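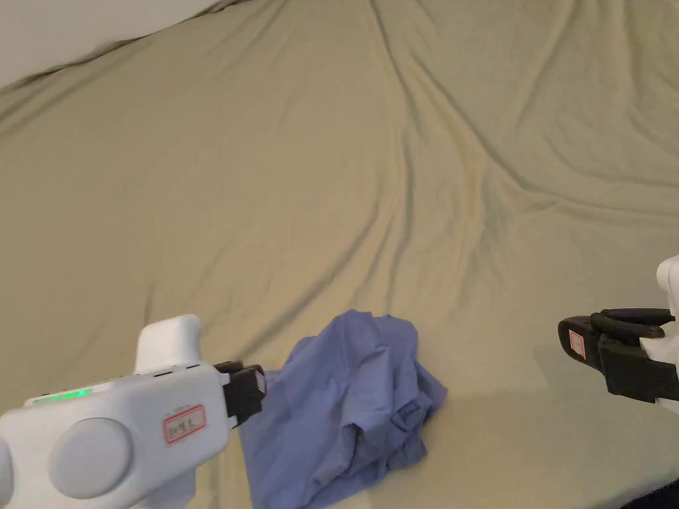
Fig. 1 - Peça azul sobre lençol bege, garra esquerda junto ao tecido.

Fellach - Projeto Urska
Ata da reunião de análise de falha, 21 de fevereiro de 2025
Presentes: Karthik Mollah, Gavin Semple, Mendonça (manutenção)

1. Ocorrência
K. Mollah relatou perda de sincronismo entre as garras manuais esquerda e direita durante a tarefa de dobra de roupa. O desvio foi detectado no episódio 1470 e persistiu por 24 episódios. O indicador verde permaneceu aceso e não houve alarme.

2. Análise
O registro da garra direita mostra a abertura dos dedos congelada no último valor válido enquanto o operador continuava a pinçar o tecido.

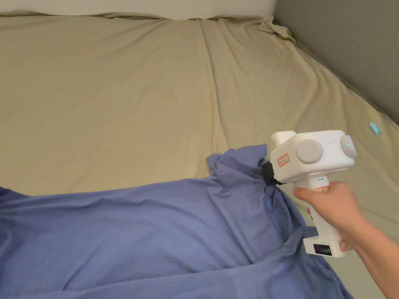 G. Semple atribui o congelamento a mau contato no conector do codificador - hipótese ainda não reproduzida em bancada. Mendonça observou que o firmware Carkau aceita leituras repetidas sem limite de tempo.

3. Deliberações
3.1 Excluir do conjunto de treino os episódios afetados. Resp.: Mollah.
3.2 Interromper a gravação após 3 segundos sem leitura nova. Resp.: Semple.
3.3 Inspecionar os conectores das duas garras antes da próxima coleta. Resp.: Mendonça.

4. Pendências
Chamado 1818 permanece aberto até o ensaio em bancada.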